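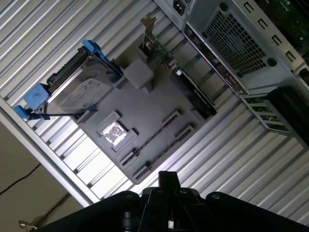
SISBRIDGE, October 25, 2020 – Hadeck Press will publish The Borrowed Quiet, a book on prayer by Manju Sengar, in November. It runs to 489 pages, a surprising length for an author who argues in her first chapter that most prayers are too long.

Sengar taught world religions at Tomar College for 23 years and has led a weekly silent hour in Sisbridge for the last 11. She describes the attendance as "loyal, elderly, and about half asleep, which I used to take personally."

The Borrowed Quiet asks what people think they are doing when they pray, and whether it matters if no answer comes back. Sengar sat in on Hindu evening worship, Quaker meetings, a Catholic novena and a church men's breakfast where the blessing outlasted the eggs. She also read 641 written prayers left by visitors in the request box at the Wornska retreat house, all of them unsigned and used with the house's permission. Many ask for health. A good number ask for parking.

"I went in hoping to find the big questions," said Sengar. "People wanted a son to call home, or a landlord to fix the boiler. By the second box I had come around to thinking those were the big questions, and I was a little ashamed of my first draft."

Readers looking for a method will be let down. There are no steps, no breathing chart and no promise of better sleep, although the publisher did ask. One chapter deals with boredom, and early readers have told the author it achieves its subject. Another, on praying for people you can't stand, was rewritten four times and still names no one, to the relief of several people in Sisbridge.

"Manju turned in her manuscript two years late and told me patience was a spiritual discipline," said Sunita Maurya, senior editor at Hadeck Press. "I have asked her to write a chapter on deadlines for the paperback."

Sengar will read from the book at the Sisbridge public library in November. The reading is free and will be followed by ten minutes of silence, then tea. Guests may skip the silence and go straight to the tea, and the author says she won't look up to see who does.

Review copies and interviews are available from Sunita Maurya at Hadeck Press.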